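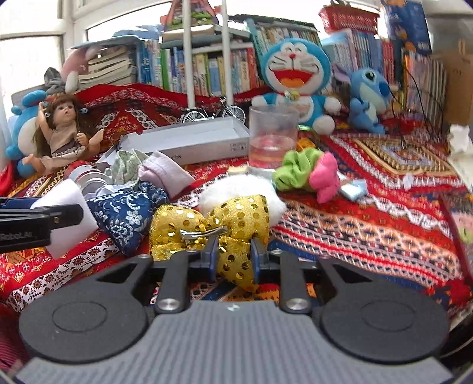 Ok quick one, it's nearly 11 at night and I said I'd post on Tuesday so here goes.

Sleep. Or no sleep. We moved the kids into one room in April and I have been asked by 2 different people how it's going, so: badly, then fine, then badly, now mostly fine. That's the update. Longer version if you want it.

We did it so I could have a desk. Selfish, yes. The little room at the back gets the good light and I was doing invoices on the ironing board. Meron Worku from the Clinderside parents list told me to expect 5 bad nights. I wrote that down like it was a prescription. Night six came and they were both up singing at ten past two.

Things I tried, no order:

- Same bedtime for both. Disaster. They wind each other up.
- Staggered bedtime, small one first. Better. The big one gets half an hour with me downstairs and feels like royalty.
- White noise. Big one hates it, says it sounds like "a bath that's angry".
- A night light. Fought over. Then two night lights. Fought over.
- Audiobook, very dull, very low. This worked!! Still works. Some man reading about canals.

Also the drawers. I thought one chest between them would be sensible and it has been the single biggest source of shouting in this house. Who has the top drawer. Who has touched the top drawer. Sumeya (Gidey, next door, has three in one room and is somehow cheerful) said give them each a box with a lid and never ever look inside. Done. I don't look. I assume there's food in there.

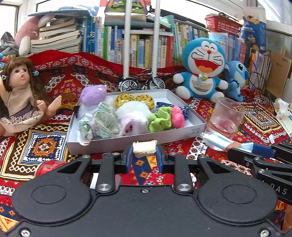
Anyway the mornings. Mornings are the bit I hadn't planned for. When they were apart the early one would come and find me. Now the early one wakes the late one and they come as a pair, with demands. We've got a clock that changes color when it's ok to get up and they treat it as a suggestion. My mum says put them back apart, my sister says give it till summer. Desta says buy earplugs, but Desta doesn't have kids.

Money, seeing as someone asked. We spent $500 on the whole thing and most of that was the bunk, which came secondhand from Heidrun Trummer over in Tament and was missing a bag of bolts. Lovely woman, very sorry, posted them the same week. I put it together wrong the first time and had to take the ladder off agian. Paint was leftover. Rug was from our old hallway and has a burn in one corner, it goes under the bed.

Would I do it again? Probably. I can hear them whispering some nights after the canal man finishes and I should go in and tell them off and mostly I stand on the landing with the laundry and don't. The big one has started doing the voices from her school play for him. He laughs so much he gets hiccups and then nobody sleeps.

The desk, by the way. I've used it twice. It's coverd in coats.

Next week I'll do the packed lunch post I keep promising, Rungnapa sent me her rice thing and it's so good cold. Remind me if I forget. Off to bed, one of them is coughing.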